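Prulano wire shelving: two months in the craft corner

Posted 05/07/2018

I'd been eyeing off the Prulano wire shelf at Histska for ages before I finally caved, mostly because my old bookcase had started to bow and I was sick of looking at it. It's the chrome one with the closely spaced rods, and I've had it long enough now to have opinions!

Putting it together

Pretty painless. The poles screw together, you clip the plastic sleeves on at the height you want, and the shelves slide down over the top and grip. It took me 40 minutes by myself, including the bit where I put one sleeve on upside down and had to whack the shelf back off with a rubber mallet. Do check your sleeves. The instructions are one folded page of drawings and the arrows are tiny.

Mine is the narrow one, 700 mm wide, and it fits beside the window with a bit of room left for the curtain. I looked at the Elloten version too, but the gaps between the rods were wider and I could see all my little bits dropping straight through.

Living with it

I love that dust doesn't build up the way it did on solid timber, and that I can see what's on the level below without crouching (my knees say thank you). Colour-wise the chrome goes with everything. It doesn't wobble either, even with all my paper on the bottom – and that's a lot of paper.

The downside is small stuff. Anything skinny wants to tip over or poke through, and cords are a pain because they snag on the rods. Boxes, trays and baskets are the way to go. I've ended up with a cardboard box at one end, a little orange-brown wire basket near the wooden pieces, and a dark grey tray underneath, and the rest gets plonked wherever there's a gap. The white cords still end up in a tangle with the black handles, so I've got a way to go there.

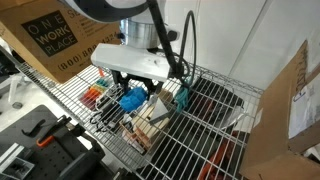
Would I buy it again?

Yep, though I'd get the Meng clear liners at the same time. They come in packs of 14, you trim them with ordinary scissors, and pens stay upright in a cup instead of leaning like drunks. Annoying to pay extra for, but there you go. I'm ordering a second shelf for the laundry this July, in the wider size if Histska still has it.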